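7/23/18 - talk notes, modding meetup

**Opening**

- Say hi, check the mic, put the download link up early so people can copy it.
- Subject tonight is lot and object sharing for neighborhood games: how to pack a custom house so it works on somebody else's computer.
- I'll use my own neighborhood, Plestusance, and the one house in it everyone asks for, Algate.
- Ask who has downloaded a lot and found half the furniture gone. Wait for hands.

**What goes wrong**

Missing meshes come first. A recolor is only a texture. If the mesh isn't in the package, the object doesn't show up in the game, and the player gets no message about it. When I first uploaded Algate in March I left out 5 meshes, all in the kitchen. 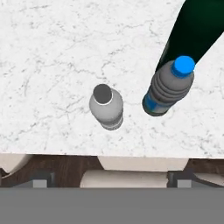 Next is duplicate files. People keep the same mesh in two folders under different names, the packer picks up both, and the download doubles in size. Clean your downloads folder before you pack anything. Sort by size, then by date.

Last is families. Never pack a lot with a household living in it. Move them out, save, quit, and make a backup. Packing an occupied lot drags along bits of every character they have met. My Montes neighborhood got corrupted this way and I had to start it over.

(Slow down here. Last time I rushed this part.)

**Vodumley**

- This is the checker I use. Free, small, runs outside the game.
- Point it at the package and it lists every recolor with no mesh.
- It can't read hacked objects. Check those by hand.
- Show the list for Algate, before and after. Skip if the projector is acting up.

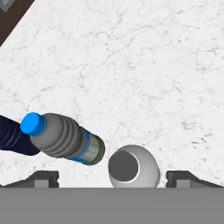 **Testing**

- Install into a clean game folder with no downloads.
- Place the lot, walk one character through all the rooms, use every sink and door.
- Write down what flashes blue.
- Fix, repack, test again. Plan on 2 rounds.

**Questions**

- Stairs: yes, they pack fine.
- Credit mesh makers in the readme, with links.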